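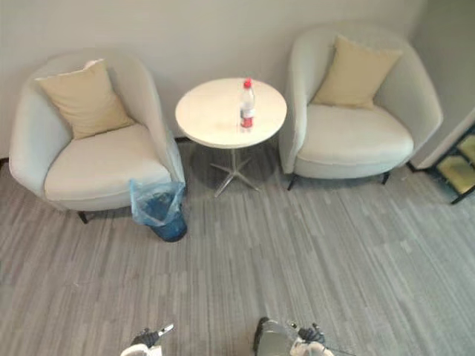

Fig. 1. Two armchairs and a side table.

Introduction to Musical Theater, Handout 4: From Book to Stage
Instructor: Ivone Assunção

A long novel has many characters, and a musical has only two or three hours. The writer of the book (in theater, "the book" means the spoken text) must decide which people stay. Our case for this unit is "Prenomska", first staged in September at the Brophy, a house with 246 seats. The novel by Lurkik has 1,512 pages. The script has less than 200.

Terms to know for this unit:
Reprise - a song that comes back later, often with changed words.
Underscoring - music played under the speech.
"I want" song - an early number where the main character tells us her wish.
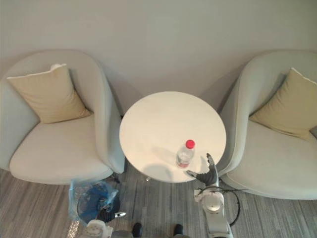

Fig. 2. Round table between the armchairs.

Please compare chapter 9 of the novel with the song "Fukard". In the chapter the mother speaks for many pages. In the song she has only one verse, and the chorus takes over her worry. Mark the place where the melody of the opening returns.
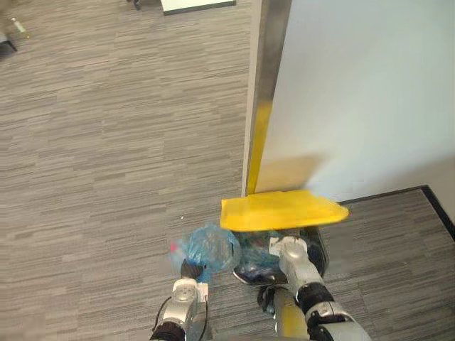

Fig. 3. Carpet and wall panel with metallic trim.

Written work: one page on a reprise of your choice. Send it by Saturday, February 15, 2025. Late papers lose one grade.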